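Do Carrier Bags Get a Second Life? Packing Trials at a White Table

Student project report, Packaging and Household Waste unit
Submitted October 29, 2022

Background

The unit outline asked us to pick a claim about household packaging and test it. Our group picked one printed in the Budley reuse leaflet, which says that a thin plastic carrier bag "can be reused for groceries many times over with no loss of convenience." The leaflet gives no source. We wrote to ask for one in April and got a second copy of the leaflet.

We had doubts about the word convenience from the start. Most of the reuse figures we could find, including the ones in the Codmont household survey, ask people whether they reuse bags. They don't ask what it's like to pack one that has already been scrunched into a drawer. People say yes to that sort of question because it's the answer they think you want, and we didn't see why a survey should be taken as evidence about handling.

Method

We used the long table in the Stulimard room, which has a white top, and did 30 packing trials. Each trial started with a bag flat on the table and ended when the items were in and the handles were up. Items were light things out of our own cupboards: bottles, tubs, small packets. Packing was scored from 10 (no trouble) down to zero. Bags were stored crumpled between trials, the way they are at home, and were not smoothed out by hand first.

The scoring is the weakest part of the method. It was done by the same people who did the packing, and we already thought the leaflet was wrong. A reader should keep that in mind.
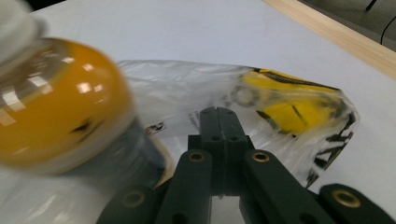 Figure 1. Crumpled clear bag with yellow and black printing, flat on the table.

Results

Of a possible 300 points, the trials scored 63 for the opening step alone. That is poor. Finding the mouth of a creased bag was the slowest part of nearly every trial, and the film sticks to itself. Clear film was worse than coloured because the edge is hard to pick out against a white surface. Once something with a bit of weight was in the bottom, the rest went in without much fuss, and scores for the later steps were much better.

Printing made less difference than we'd expected. We had thought a big logo would help you find the right way up, but creases pull the letters out of shape and the small print can't be read at all until the film is flattened.

Standing the bag up was the other problem. A thin bag has no walls of its own, so it takes its shape from whatever is inside, and the leaflet's drawing of a neat square bag is frankly a drawing of a box.

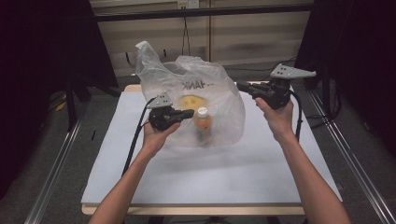
Handles were scored separately, as the last step of each trial. We wanted to know if they could be found and lifted without going back to rearrange the contents. In Figure 2 both loops are bunched up at the top left, in a peak well above the rest of the bag, with a bottle and something round and yellow showing through the plastic. Loops gathered like that scored well with us. Loops that had dropped inside scored badly, and you had to fish for them.

Discussion

Does this show the leaflet is wrong? Only in part. The bags could be packed again. What we dispute is "no loss of convenience," and 30 trials on one table is a small base for disputing anything. Leitão's storage guide recommends folding bags into flat strips before putting them away, and claims this makes them open 100 per cent as well as new. We didn't test folding. We are wary of the figure all the same, as the guide doesn't say how opening was measured or how many bags were tried.

We also can't separate wear from creasing. A bag that has been used several times is both older and more wrinkled, and our trials mixed the two. A better design would crease some new bags on purpose and compare them with old ones.

Further work

Repeat the trials with folded bags. Use a darker table as well as the white one. Have the scoring done by people who haven't read the leaflet, and weigh the items, which we should have done the first time.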